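Tritdale Sorting Set: setting out the produce

1. Lay the pink plastic sheet over the bed. Creases do no harm, but leave the mattress cover showing at the edges.

2. Put the plates at the far side of the sheet and the loose fruit nearer to you.

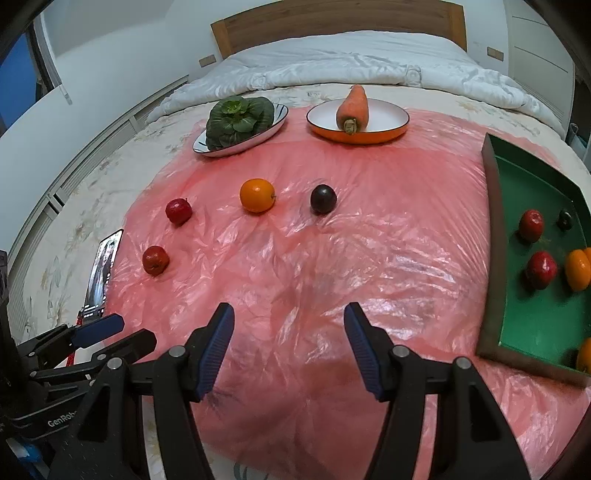

3. Keep leaves and roots on separate plates – one plate for the greens, one for the carrot.

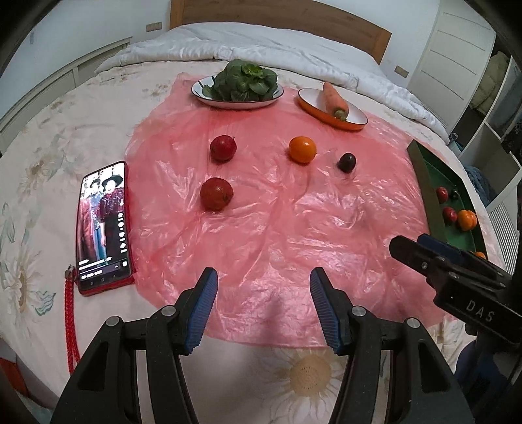

Fruit stays directly on the sheet until step 4, with a gap between pieces. Caution: plums roll easily and bruise.

4. Stand the green tray on the sheet. Keep the load under 700 g.

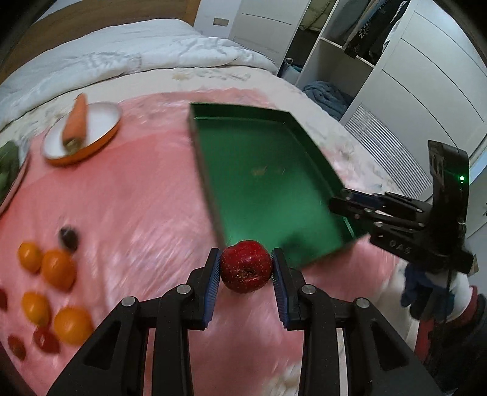
Can the plates be used in place of the tray?
Only for vegetables. Round fruit needs the raised sides.

5. For the larger layout, group the oranges in the middle with the plums close by. Apples go to the left. Allow 300 mm of clear sheet in front.

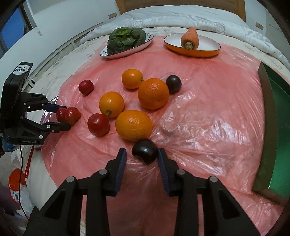
Fig. 4 – Oranges, plums and apples, larger layout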